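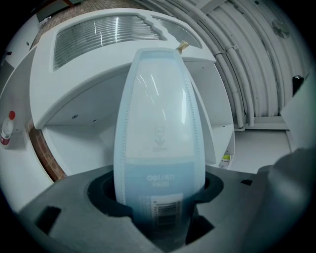 Ticket 69, Morkell supply room, stock item not scanning. Intake at the Henao desk reports that light blue packs are rejected as unknown. The barcode sits on a white label low on the pack, below the "deli" logo, and staff had been scanning from the top end. Retested at label height: 9 of 20 reads accepted.

March 11, 2025: item record re-entered in Grurnel, label field set to 2. Dunham desk to retest. Status: open.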